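**Ticket: Usetti viewer drops images on export** (still open)

So I'm back with more on this one. Exporting a page from Usetti to PDF works fine up to 26 pages, and after that every picture comes out as a gray box. Text is perfect, links are perfect, just no pictures! I tried it on both machines at the Skiltdale office and got the same thing.

Things I've tried so far:

- cleared the cache (twice)
- rolled back to the April build
- turned off the Wurgate font pack
- dropped the export quality from 200 dpi to the lowest setting
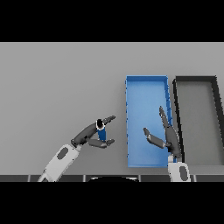
*blue tray, dark-framed tray, hand holding a small blue cylinder.*

The font pack made no difference, but the rollback kind of helped - I got nearly all the pictures back, then lost them again after a restart. Log is attached. Is there a memory limit hiding in the settings somewhere? I can run another export tonight if you want verbose mode on.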